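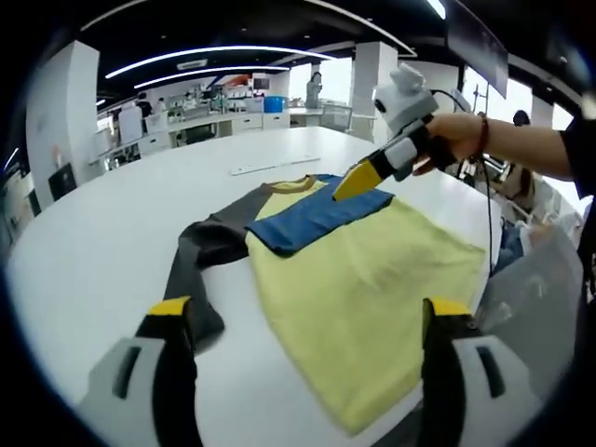

Dom 12 marzo. Doblado, ropa de niño

Sigo con la camiseta amarilla de manga larga, la de las mangas gris oscuro y el panel azul en el pecho. Es la más difícil de la caja de Stistmont. El panel parece tela vaquera y tiene el borde cosido más oscuro. La tela amarilla se mueve más fácil que el panel, entonces el doblez se va siempre hacia un lado.

Orden que uso hoy:
1. Extender el cuerpo, con el cuello hacia arriba.
2. Alisar el panel azul antes de tocar las mangas.
3. Manga izquierda adentro, después la derecha.
4. Subir el bajo hasta el cuello.

Satish propone hacer el paso 3 antes del 2. Probé y no me gusta, queda una arruga debajo del panel. Myung-ja Um dice que en Findum doblan primero a lo largo; falta probarlo.

Bolsas: las transparentes se pegan a la mano y se arrugan mucho. Quedan 48 del paquete de 50. Pedir más a Clodberg.

Pendiente: la etiqueta de la prenda 724, que no encuentro en la lista.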